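Drernwood: The Complete Series (Blu-ray, 2 discs) 15

4 min read

Esteban has come home, and the lake has gone down to meet him.

I've been waiting for this one for so long that I'd given up asking about it. Drernwood went out once, late at night, got moved around the schedule and then vanished, and all most of us had was somebody's recording with the ad breaks left in. Now Wisten have put the whole series out on Blu-ray and I've got copies in the shop, and I'm going to be a bit of a bore about it, so settle in.

The story, for anyone coming to it fresh. Esteban (Ezequiel Rivas) goes back to Gikingate, the valley town he left as a teenager, to sell his mother's house. It's the driest February anyone can remember, the reservoir is dropping by the day, and the roofs of the old village of Drernwood are starting to show above the water. His sister Marta (Rosalía Echevarría, and she's wonderful) doesn't want the house sold and won't say why. That's as much as I'm telling you! If you've managed not to hear about episode four, please keep it that way and don't read the back of the box.
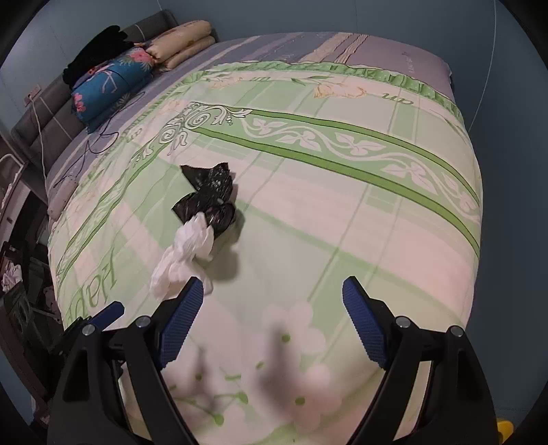

The new transfer comes from the original film negative and the difference is huge. On my old recording every night scene was grey soup with a voice in it. Now the blacks are black, with a shine on them where the torch catches the water, very much the look of that knotted plastic bag on the bed, all those little bright creases in something that's otherwise completely dark. Marta's kitchen has turned out to be green, too. I'd have sworn it was beige. There's some grain in the outdoor scenes and I'm glad they left it in, but if you like your picture scrubbed smooth you may grumble.

Sound is the original stereo and there's no surround mix. I don't miss it. The dialogue is much clearer than it was, though Rivas still mumbles his way through most of the first episode, and I put the subtitles on for the phone call in the barn. They're good subtitles, properly timed, and they name the songs.

Disc one has episodes one to four. Disc two has the last two, plus the extras, which add up to 65 minutes. The best is a long chat with Echevarría where she goes back through her scripts, pencil notes and all, and gets quite cross about a scene they cut. Then you get the scene, so you can decide for yourself (I'm with her). There's also a short piece on building the village roofs, a stills gallery I skipped through, and the original trailer, which gives away far too much. Watch that last.

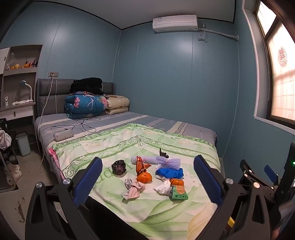
People keep asking me whether it'll look any good on an ordinary telly, and yes, it will, mine's nothing special. What matters more is the light, because half of this series happens after dark or underground. If you're watching in bed in a small room, and you've got a window like that one with the red double-happiness paper cut on it, wait for the evening or hang something thick over it. Frosted panes stop people seeing in but they still glow, and you'll lose the whole cellar sequence to a big pale rectangle on your screen. I'd turn off any motion smoothing as well. It makes the rowing boat look like a holiday programme.

The box is a stiff card slipcase with a booklet inside, and the booklet has a decent essay on the music and a map of Gikingate that I've looked at more than I'd care to admit. The first pressing is 1288 copies with the slipcase. After that Wisten say it'll be a plain case with no booklet. Mine arrived with one slightly soft corner, so if you're fussy about that sort of thing put a note on your order and I'll pick you out a sharp one.

Catalogue number WIS 3839. Region B only, so please check your player if you're outside Europe, I can't take it back once the wrap's off. Spanish with English subtitles. In stock from 10/19/21 and sent out in a proper box, never a padded envelope.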